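Ticket n° 1459 – Espace Tamard
Objet : passe-câbles du plateau blanc, couvercle droit qui se soulève
Catégorie : mobilier / postes de travail
Priorité : basse
Statut : en attente de pièce

Lundi, 10 h 17
Signalement du poste Tamard. Le couvercle du passe-câble droit sort de son logement dès qu'on tire sur un câble par-dessous. Le gauche tient. Fournisseur du plateau : Grumudus. Cloisons : Urkar, hors périmètre du ticket.

Lundi, 11 h 05
Contrôle sur place. Bague droite bien en appui, pas de fissure. Jeu du couvercle mesuré à plus de 5 mm, tolérance Grumudus dépassée. Couvercle remis en place à la main, essai de traction : ressort au deuxième essai. Vaisselle et petites citrouilles de la table d'accueil laissées sur le plateau, à déplacer avant démontage.

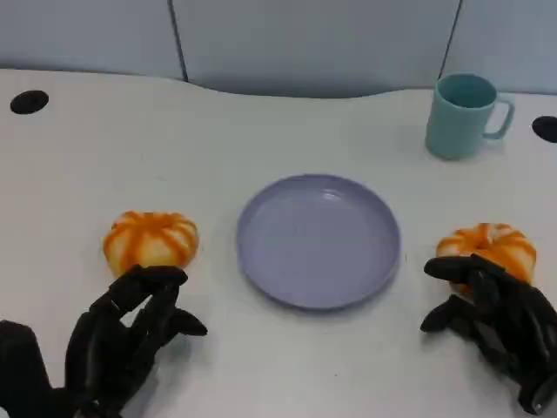 Poste Tamard, plateau blanc : passe-câbles noirs vers le bord arrière, le droit à côté de la tasse bleu-vert clair.

Lundi, 14 h 30
Échange des deux couvercles pour test. Le défaut reste à droite, donc bague en cause – couvercle conforme. Couvercles remis à leur position d'origine. Référence demandée à Thammasiri, délai annoncé : 10 jours ouvrés.

Consigne provisoire : ne pas faire passer de nouveau câble à droite, utiliser le passage gauche. Ne pas coller le couvercle.

Reste à faire : remplacer la bague droite, refaire l'essai de traction, clôturer.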